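Speaker notes - "The Odd Bin: Sorting What Doesn't Belong Anywhere"
Rurkstead Reuse Evening, 6 January 2021
Talk length: 20 minutes plus questions

Opening (2 min)

Welcome, thanks for coming out. Quick show of hands: who has a drawer at home with a cup, a brush and at least one dinosaur in it? (Wait. Every hand goes up, it's wonderful.)

Tell them what tonight is for. Most advice on clearing a house starts with clothes and books. Those are easy! I want to talk about the leftovers, the things you find at the bottom of the box after the easy stuff has gone.

Where the numbers come from (3 min)

Our October sort at the Benedetti hall: 1,064 items in one weekend. Roughly 700 went straight to a shelf with a label on it. Another 247 were paired up again with a lid, a box or a missing half. Pause here and let people enjoy that one - lids finding their pots is the best part of the job.

Then there's the rest. We call it the odd bin. Don't rush this, it's the whole talk.

Slow down. Ask the room to look at the next slide for a few seconds before I say a word. Then ask: what would you pick up first? People nearly always go for the toys.

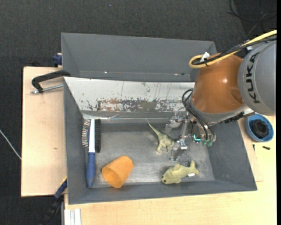 Slide 6. Brush, cup, dinosaur, fish.

Take them in any order the room shouts out.

The brush: black bristles on one side, and on the other a fan of red, green and white ones. I love this thing. Ask what they'd use it for and take three or four guesses. Point: if you can't name the job, sort by what it is. It's a brush, so it goes with the brushes, and someone who needs it will know it when they see it.

The cup: plain orange, no printing. A single cup feels like a failure because we think in sets. Mention the Tisis shelf, where single cups go out by color and a table of strangers' cups looks terrific.

The dinosaur: olive green, paler legs, a long thin tail. Toys like this go in one tub. Check the thin parts first, tails and toes, then wipe down.

The fish: soft toy, so it goes in a different tub from the dinosaur, even though every child in the building will tell you they're friends. Point out the little white label under the tail. Always look for the label and read it before you wash anything! Leave it on, too. The next family will want it.

Try it live (5 min)

Hand out the mixed boxes, one per table. Two rules only:
Say out loud what the thing is.
Put it with its nearest relative.

Walk around. Somebody will hold up a mystery object and the whole table will start arguing - let them, it's great fun and they learn more from that than from me.

If time is short, skip the Proramgate slides (9 and 10) and go straight to questions.

Questions

Likely ones: broken toys, chipped cups, how long to keep something unclaimed. We give it 76 days. Sign-up sheet is by the door, pens are in my coat pocket.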